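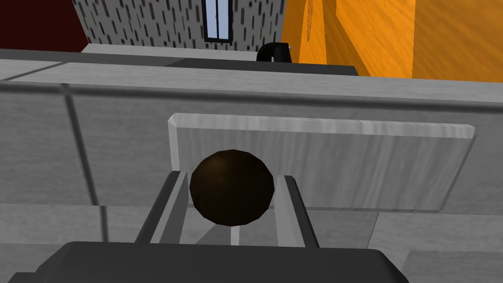 3. Withdrawal Fees and the Stranded Balance

3.1 What we mean by a stranded balance

Anyone who has opened an account at a crypto exchange, bought a little of this and a little of that, and then wandered off for a year or two will know the feeling of logging back in and finding a few coins that cost more to move than they are worth. We call this a stranded balance. The term has been used more loosely elsewhere, sometimes for coins locked by a forgotten password and sometimes for tokens whose network has been shut down, and we would like to keep those cases apart from ours. In our use, the owner can still log in, the exchange is still open, the coin still trades, and the only thing standing between the owner and the coin is the price of taking it out.

A balance can be stranded in two ways. The first is by the minimum: the exchange will not process a withdrawal below a certain size, whatever the owner is willing to pay. The second is by the fee, when the flat charge for a withdrawal eats up the whole balance or so much of it that a sensible person would leave it where it is. The two are easy to mix up, and in our early drafts we mixed them up ourselves. They behave quite differently over time. Minimums are set in units of the coin and are seldom touched, so a rise in price pushes them up in dollar terms without anyone at the exchange having decided anything. Fees are looked at more often, and when they change it is usually upward in busy periods and then down again, slowly, once things are calm.

3.2 The three exchanges

Our records come from three exchanges that agreed to share them: Drelteson, Moltetti and Britex. None of the three is large. We think this is a strength for the question at hand, though we understand that some readers will see it the other way. The big venues have so many kinds of customers, and so many side products that pull coins in and out of trading accounts, that the plain effect of a withdrawal fee is hard to see through all the traffic. At a smaller exchange most customers do three things: they pay money in, they trade, and now and then they take coins out.

Drelteson charges a flat fee for each coin and posts the whole schedule on one page. Moltetti passes along the network cost and adds a small margin of its own, so that the customer sees a different figure nearly every time. Britex sits somewhere between the two. It has a flat fee for the older coins and a moving one for tokens, and it changed the line between those groups in the middle of our study, in May, which gave us a good deal of extra work and also one of our more useful comparisons.

For each exchange we received weekly snapshots of account balances, with all personal details removed before the files reached us, together with the fee and minimum in force for each coin at the moment of the snapshot. The snapshots cover 55 weeks. We kept only accounts whose total value stayed under 1,000 dollars for the whole of that stretch, and we dropped accounts opened after the first snapshot. The reason for the second rule is that new customers often make a small test withdrawal soon after joining, and those tests have more to do with trust than with cost.

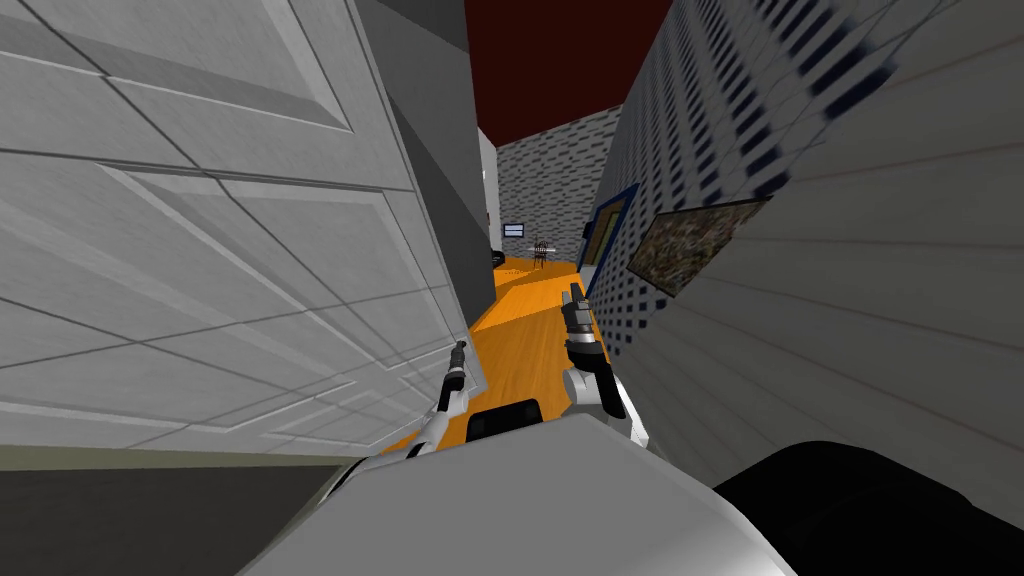 Figure 3. Two robot arms reaching into a narrow passage beside a white paneled door, with an orange wooden floor farther in (computer rendering).

3.3 Measuring the cost of leaving

The natural way to measure the cost of a withdrawal is to divide the fee by the balance. We started there, and for coins with a steady price it works well enough. For coins whose price jumps from hour to hour it works badly, and it took us longer than we would like to admit to see why. The customer does not compare the fee with the balance as it stands at the close of the week. The customer compares it with the balance as they last remember it, or with the amount they first paid in, and those can be a long way apart.

We therefore use two measures side by side. The spot cost is the fee divided by the current balance, both in dollars. The memory cost is the fee divided by the balance at the last login. Where the two agree, we treat the cost as known to the customer. Where they differ, we report results for each and let the reader see the gap. We also tried a third measure based on the purchase price, but too many of the accounts had received coins from outside, and for those we had no purchase price at all.

For checking, we matched part of the Moltetti data against deposits into Quiroga, a self-custody wallet that many of Moltetti's customers seem to favor. The match was made by the two firms themselves, using a shared code, and we saw only the result. It let us separate people who moved their coins to a wallet of their own from people who moved them to another exchange, which turned out to be a more useful split than we had expected when we asked for it. Wallet movers pay much closer attention to minimums. Exchange movers pay attention to speed, and will put up with a fee that a wallet mover would wait out.

3.4 What happens near the minimum

The clearest pattern in the data sits right at the minimum. At Drelteson, where the minimum for most coins comes to a little more than 10 dollars in a quiet week, small accounts gather just above that line. Some customers top up a balance to bring it over, then withdraw the whole of it in the same session. Others sell a second coin to buy more of the first. We had supposed that the most common response would be to sell everything for dollars and leave by bank transfer, and that does happen, but far less than we had guessed. People who hold a coin seem to want to go on holding that coin, even when the amount is small enough that a cup of coffee would settle the matter.

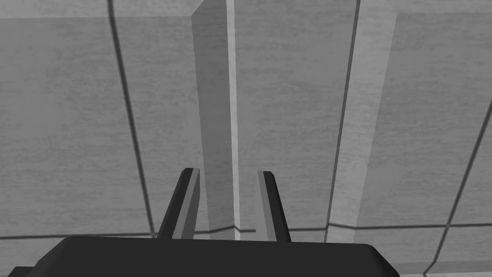 The topping-up behavior matters for how one reads an exchange's deposit figures. A deposit made in order to leave looks, on paper, just like a deposit made in order to trade. If an exchange raises its minimum and then sees more small deposits the following week, it may well conclude that business is picking up. In our data a fair share of those deposits were followed by a full withdrawal before the next snapshot. We would gently suggest that any exchange reviewing its minimums look at the two flows together — deposits under the old minimum on one side and account closures on the other — before deciding that the change did no harm.

The change at Britex helps here. When a group of tokens moved from the flat fee to the moving one, the minimum for those tokens stayed exactly as it was. Only the fee changed. Topping up did not move in any way we could measure, while withdrawals of middle-sized balances shifted toward the quiet hours, with a visible bump after 11 p.m. That is what we would expect if minimums act on the decision to leave and fees act mostly on its timing. We do not want to lean on this too hard. It is one change at one exchange, and the tokens involved were not the ones most of our small accounts held.

3.5 Limits of the data

There are several things we cannot see. We cannot see a customer who looked at the fee, sighed, and closed the page, unless that customer logged in to do it. We cannot tell one person with two accounts from two people with one account each, and Moltetti believes the first case is common among its older customers. Our weekly snapshots also miss anything that starts and finishes between two of them, so a coin that came in and went out within a few days leaves a trace only in the Quiroga match, and there only if it went to that wallet.

We should add a word about prices. The period we cover was mostly a sideways market, with short drops and recoveries and no long climb. In a rising market the dollar value of a fixed-coin minimum would grow along with the balance itself, so that a stranded account stays stranded however rich its owner may feel. In a falling one, the flat fees set in coin would shrink in dollars, and some balances might come loose on the fee side while remaining stuck on the other. We return to this in Section 4, where we rerun the main tables under a set of made-up price paths and ask how far the findings for small accounts hold up.

Related papers
Maker rebates and quoting on thin order books
Dust in the wallet: small outputs and network congestion
How traders read a moving fee
Stablecoin pairs on regional exchanges

This site uses cookies to remember your reading settings. By continuing to browse you agree to our use of cookies. Accept | Manage settings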